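Rindemier Home Support – Ticket 989
Product: Promholm round stool, gloss black
Category: Surface / cleaning
Status: Open – awaiting customer

Customer report

I bought the Promholm stool in July for the hallway, where we sit to put shoes on. The top has gone dull in a wide patch and feels tacky when I run a finger over it. It shows worst in the morning when light comes in from the door. I have washed it with dish soap and water and it looks fine until it dries, then the haze comes back in the same spot. There is also a gray line along the small raised seam near the rim that I can't get out. The stool is not cracked and does not wobble. I would like to know whether the finish is damaged or whether something is sitting on top of it.

Support, first reply

Thank you for the details. Before we look at a replacement we need to rule out residue. Please tell us:

What has been used on the stool so far, including sprays used on nearby furniture or on the floor.
Whether the tacky feeling is only on the top or also down the side.
Whether the haze changes when you breathe on it or wipe it with a damp finger.

Please don't use scouring powder, melamine sponges, acetone or glass cleaner with ammonia in the meantime. Gloss black shows every fine scratch, and a scratched patch can look a lot like residue.

Customer

Dish soap three or four times. Before that I used Emura furniture polish, the spray kind, probably every week or so since we got it. The side is not tacky. With a damp finger the haze goes away and then comes back. I don't use anything on the floor but warm water, it's tile.

Support

That points to polish build-up. Emura spray is meant for wood, and on a smooth hard surface it has nowhere to go, so each coat sits on the last one and picks up dust. Dish soap takes off the loose part and leaves the rest.

Please try the following:

1. Set the stool on the floor where you can get over it and hold it still. Pressure matters more than the product here, and on a table it will slide.
2. Mix 2 teaspoons of plain white vinegar into a cup of lukewarm water. Dampen a soft cotton cloth and wring it out well.
3. Lay the damp cloth over the dull patch and leave it for 15 minutes. Don't let it dry out.
4. Fold the cloth to a clean side and wipe in straight strokes toward yourself. Refold often.
5. Go along the seam with a wooden toothpick wrapped in a corner of the cloth.
6. Wipe with clean water, then dry right away with a second cloth.

Let us know how the patch looks the next day in the same light.

Customer

Did this Thursday evening. The cloth came away gray the first time, and I went through the steps again after supper. The tacky feeling is almost gone. The patch is smaller but I can still find the edge of it if I crouch down. The seam is better on one side. I used an old striped dish towel, folded over, and gripped the far rim with my other hand.
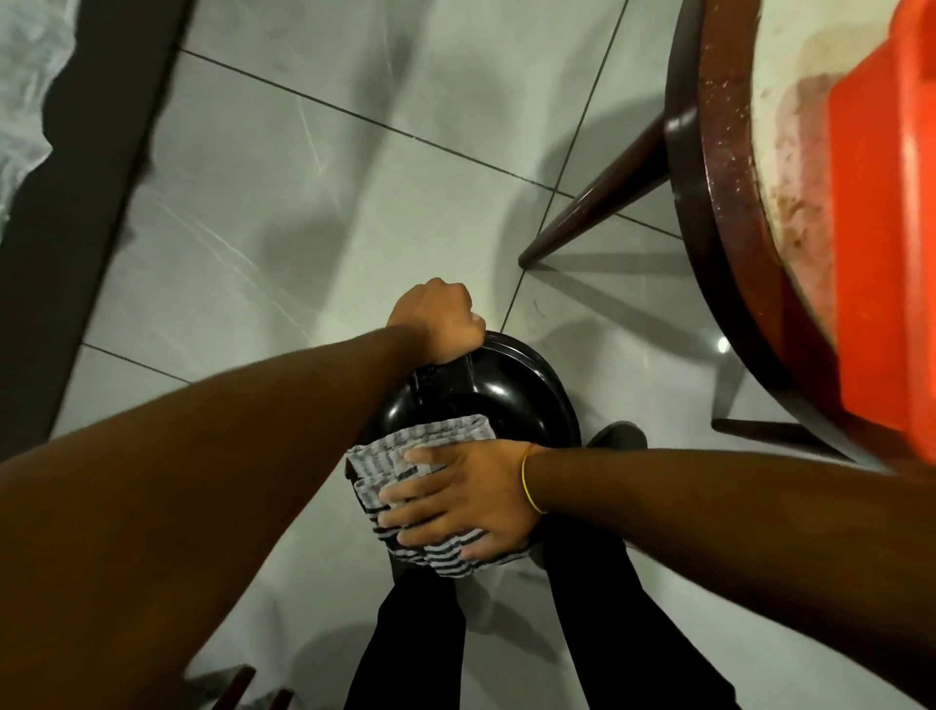 Fagundes: I have the same stool and had the same haze, also from spray polish. It took me 3 rounds with the vinegar water, a day apart. What helped with the edge of the patch was wiping the whole top each time and not only the dull part. I'd also check the towel – mine had been through the dryer with softener sheets and was putting a film back on.

Customer

I do use softener sheets. I will wash a towel without them and do the whole top this time.

Support

Good point on the softener, we have added it to the cleaning notes for this stool. Please hang the towel to dry and repeat steps 2 through 6 over the full top. If the edge is still there after that, send the order number and we will check it against the finish warranty. The ticket stays open until we hear from you.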